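Stallcombe Toy Library: Progress Report to the Imeo Fund
2019-07-01

Hello again! You asked for something short and readable this time, so I'm skipping the grid from the last report and just telling you how it's been going. The spreadsheet with the money in it is attached separately, and if the two ever disagree, believe the spreadsheet.

Where we are now

We moved into the old shop unit on Cetton Road in March, a little later than planned. The landlord wanted the back wall dried out and replastered before we put shelving against it, and I'm glad we waited, even though it meant I had most of the collection stacked in my hallway for longer than my family enjoyed. The unit is smaller than the church room we had before but it's ours all week, and that has changed everything. No more packing the lot into crates at the end of each session! Families can see the toys on the shelves when they walk past, and plenty of them come in because of that.

We have 127 member families on the books. Between them they've taken out 928 loans since we reopened, which is well past what I told you to expect in the application. I was being careful in the application. Big floor toys go out fastest (the ride-ons, the play kitchen, the marble run) and I could lend every one of them twice over. Jigsaws barely move. I've stopped buying jigsaws.

What your money paid for

The shelving came first, then the label printer, then the first proper round of buying. The collection stands at 511 items, counting a boxed set as one item, so the train track is one thing even though it feels like a thousand when you're checking it back in on your knees.

The label printer is a small miracle. Everything used to have masking tape and marker on it, and the tape came off in the bath, because of course people take bath toys into the bath. The new labels go on the storage bag where they can, and on the toy itself only if there's no bag.

We also bought the Sulemana catalog software. I had my doubts, and the first couple of weeks were rough, mostly my own fault for importing the old list with the columns in the wrong order. Now that it's settled down I wouldn't go back to the card box. It sends the reminder messages for me, and overdue returns have dropped off a lot. It does not handle siblings well. If two children in a family each have a loan, it wants to make them two families, and I've asked the company about that and am waiting to hear.

What hasn't gone so well

The evening opening was a flop. I ran it for 12 weeks and there were nights when I sat there by myself with a flask of tea and repaired puppets. Parents told me on the survey that they wanted evenings, and I believe they meant it, but by then the kids are tired and so are they. I've moved those hours to the morning, right after school drop-off, and it's much livelier.

Cleaning takes longer than I budgeted for. Hard plastic is easy, soft toys are slow, and anything with batteries has to be wiped by hand with the cover off so you can check for leaks. I'd like to shift some of the money set aside for printing into paid cleaning hours, if you're happy with that. We hardly print anything now.

And we lost a few things. Small parts mainly, plus a doll's stroller that went to a new address without telling us. I don't chase very hard. I'd rather have the family come back.

What's next

Over the summer I want to do a full shelf check and retire whatever is worn out. I'm also putting together themed bags for the under-threes, each with a book, a couple of animal figures and something that makes a noise (sorry, parents). The farm bag and the sea bag are done and already out on loan. The jungle one is waiting on a decent elephant.

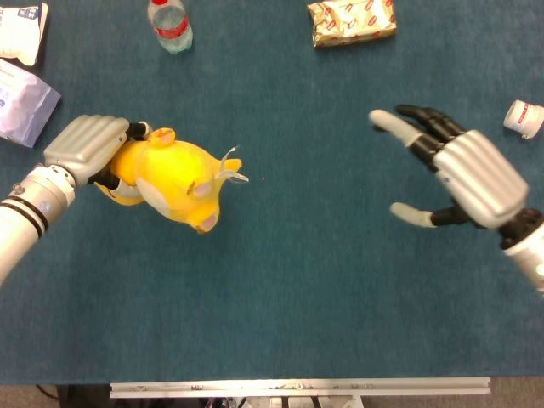 Two things I need from you

First, a yes or no on moving the printing money into cleaning. An email is fine.

Second, the date of your next visit. Mornings are best if you want to see the place full, and please wear something you don't mind sitting on the floor in. I'll have the kettle on, and the marble run should be back by then unless someone renews it again.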